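Neden Community Help
Search questions, topics, people
Home workshop > Office chores

Can a machine do my filing yet, or is it still all talk?

Posted by Maxine Bright, 30th November

I do the paperwork for a small joinery shop. Every June it all has to be sorted for the accountant, and last June it was 179 sheets, most of them out of order and some of them drawings that had got in with the letters. My brother-in-law keeps telling me a pair of robot arms could do it now. He's said the same about the washing up and sweeping the shop floor, and I still have a broom.

What I want is dull. Pick up a loose page, work out which way up it goes, put it in the right folder under the clip, shut the folder. Is anybody doing this outside a video that's been speeded up? And would it cope with a sheet that has a bent corner?

Seidu Aryee

Short version: don't sell the broom.

Longer version. Paper is about the worst thing you could have picked. A mug stays mug-shaped when you take hold of it. A sheet of A4 lies dead flat, so there's no edge to get under, and once you have it up it flops. Then two sheets stick together and you've filed the VAT letter inside the timber quote. We tried a cheap single arm at Arholm for moving job sheets from one tray to another. It managed 10 on a good morning and creased 2 of them, and somebody had to stand there all the while.

Two arms are a better bet for this, as one can hold while the other pulls.

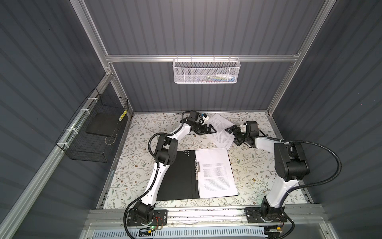
Two arms, one loose page and an open clip folder.

Getting hold of the page is only the start. The clip is what I'd want to see. You have to open it, keep it open, square the stack up and slide the new page in without pushing the others out. I do that badly myself and I've had hands for years. If anyone shows you a demo, ask to see that part from start to finish at normal speed, and ask how many goes it took.

Efua Appiah

just get a scanner. my sister did 81 pages in her lunch break and binned the folders

Kwabena Akolgo

A scanner won't help if the accountant wants the paper, and some still do.

I'm a bit less gloomy than Seidu but not by much. Machines have been good at paper for ages as long as it arrives in a neat pile, all one size (think of the feeder on any office copier). What you've got is a mess, Maxine, and mess is where the money goes. Your drawings getting in with the letters is a fair test too. Telling a drawing from a page of writing is the easy half these days. Moving it without dragging its neighbours along is the hard half.
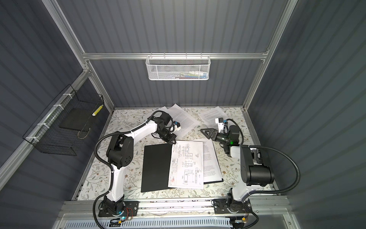
Bracket drawing partly over the folder, with text pages lying behind.

A spread like that takes me a minute or so, with a cup of tea in the other hand. Before I paid for anything I'd want these answered:

Can it tell one sheet from two?
What does it do with a staple?
Who puts it right when a page goes on the floor?

The chap from Valgate I put those to went quiet on the staple. As for bent corners, I'd guess they could help, being something to grab, but I wouldn't bank on it.

Ask again in a few years. For next June, get a set of dividers and sort a bit each week.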